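Kerorine Hand-Held Gripper Pair
Sold by Lurov - Teaching and recording tools for manipulation work

Price: 2,385 EUR per pair, without tax
Delivery: from stock, or in August for orders placed after 10th July

Overview
The Kerorine is a pair of grippers which the operator holds in the hands, one left and one right. You do the task with them directly on the table, and the recorded motion is later used for teaching the robot arms. There is no arm to drive and no joystick to learn. Most new operators feel comfortable after one short morning of practice.

The two units are not identical. The left one carries the main electronics and is a bit bulky, the right one is more compact. Left-handed operators can order the reversed set at the same price, please write this in the comment field of the order.

What is in the box
Left gripper and right gripper, each with fixed cable
Control box with power supply
Spare finger pads, 4 pieces
Hex key and printed quick guide

Technical data
Maximum opening: up to 6 cm
Recording rate: 30 frames per second, matched with the camera input
Connection: cable only, there is no wireless version
Software: Flistenska Recorder, license included for one workstation

Working place
Any stable table is fine. We recommend a plain surface which does not reflect much light, and objects of daily use for the first sessions. A mug is a good beginning. Thin things like pens are harder and we suggest to keep them for the second day. Please lead the cables away from the area where the hands are moving, over the side of the table if possible. If the table can move on its base, fix the corners with tape before you calibrate - a small shift is enough to make the calibration bad.

Operators should wear close-fitting sleeves. Wide cuffs can come between the fingers of the gripper.

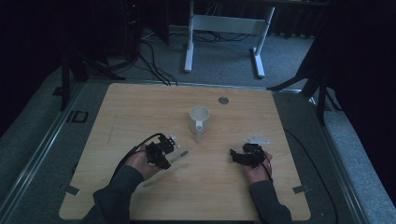

Impi Saarela writes that the grip is good but the left unit becomes heavy for the wrist after a long session, and that she would pay extra for a softer cable on that side. We have passed the wish to Baudry, who makes the cables for us. A softer type is in testing now. When it is released, owners of the present version can change the cable by themselves with the hex key from the box.

Service
Calibration is done at our workshop before shipping. A second calibration within the first year is free, you pay only the transport to us. Finger pads are wearing parts and are not covered by the warranty.

Related items: finger pads (set), table clamp for control box, transport case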